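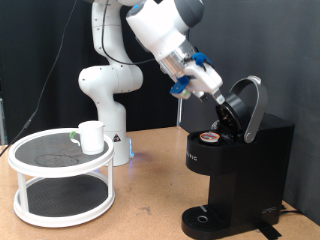

Clasby tightens descaling rules for office coffee machines

27 Sep 2018

The Clasby municipal water utility has issued revised maintenance guidance for small coffee makers and kettles in workplaces, following a rise in water hardness at the Osagie pumping station.

Hardness in the eastern supply zone now averages 200 milligrams per liter, expressed as calcium carbonate. The increase dates from June, when the utility took two shallow wells out of service for relining and began drawing a larger share of its supply from a deep limestone source. The water remains within drinking limits and no change is advised for household consumption.

Under the new guidance, single-serve machines in the eastern zone should be descaled every 50 days. The previous interval was a calendar quarter. Machines fitted with an inline softening cartridge may stay on the old schedule, provided that the cartridge is replaced on the date given by its supplier.

"Scale acts as insulation on the heating element," said Somtochukwu Amadi, who heads the utility's water quality section. "The element runs hotter, the brew runs cooler, and the thermostat cycles more often. In a pump machine the narrow tubing usually clogs first."

The section inspected 39 machines in offices and schools over the summer. In 14 of them, flow was measurably reduced. Most were restored with one or two cycles of citric acid solution. The utility advises against vinegar in machines with rubber seals and recommends at least two full tanks of clean water after any treatment.

Esesley, which services vending and pantry equipment in the district, has adjusted its contracts to match the new interval. Tarcísio Cavalcanti, its service manager, said customers on monthly visits would see no difference in price. Those on quarterly visits will be offered an additional call or a supply of descaling powder with printed instructions.

The western zone is supplied from the Vostska reservoir and is not affected. Test strips are available at the utility's front desk, one pack per address. The guidance will be reviewed when the relined wells return to service.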